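What an open day should measure

Valtitz opened its Plultness site to visitors in December 2021, and I went mostly to see the packing cell. The company builds two-armed machines for light kitting work, meaning small mixed items placed into divided containers. The control software is called Leladeo. The demonstration lasted 14 minutes and was competently run. My objection is to what it was set up to show.

The cell packed rigid parts: capped vials, boxed fuses, moulded clips. Each part had a fixed shape and a known grasp point, and each arrived in the same orientation on a feeder tray. Under those conditions a cycle time is easy to quote and tells a buyer very little. The handout listed 1,969 consecutive placements without operator intervention. It did not list the number of item types, the permitted variation in starting position, or what the system counted as an intervention. I asked about the last of these and was told that an automatic retry was excluded. That is a defensible definition, but it belongs on the handout.

The more useful part of the visit was in a side room, where staff explained how training recordings are made. People carry out ordinary packing tasks by hand, recorded from head height, and the recordings are used to teach the controller. The first-aid kit task is a good one. It combines plastic bottles, tape rolls and soft material in a box with compartments of different depths, and the soft material is where most of the difficulty sits. Cloth has no stable outline. It has to be compressed and held while the other hand keeps the box from shifting.

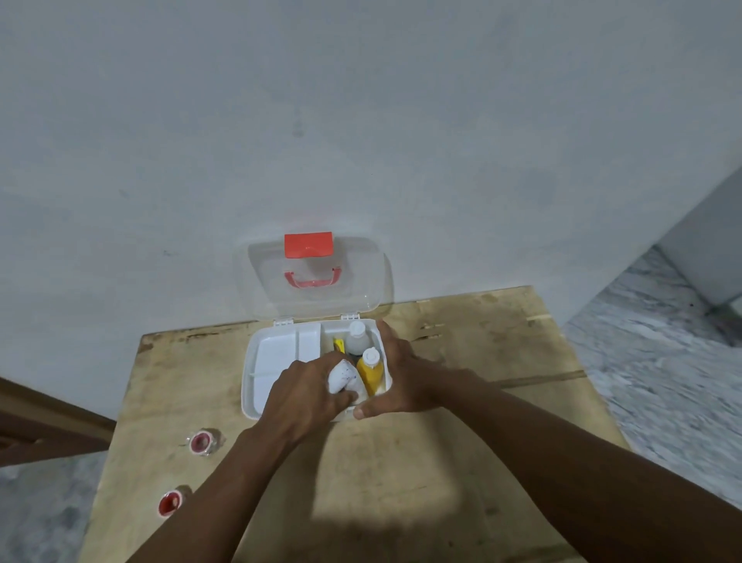
None of this was attempted by the machine while visitors were present. Staff said the soft-item work was at an early stage, with success in almost 60 per cent of trials. I would have preferred to watch 40 of those trials, failures included, than the polished vial sequence. A failed placement shows whether the arm detects the fault, whether it recovers, and how long recovery takes. Those figures decide whether a small plant needs a person standing beside the cell.

Chornovol, which ran a comparable open day the previous May, let visitors set out the items themselves. The results were slower and considerably messier, and I left with numbers I could put in a costing. Valtitz has the better hardware of the two, in my judgement, and could afford to do the same. At a minimum, the organizers should publish the starting conditions for each demonstration and report retries in a separate column.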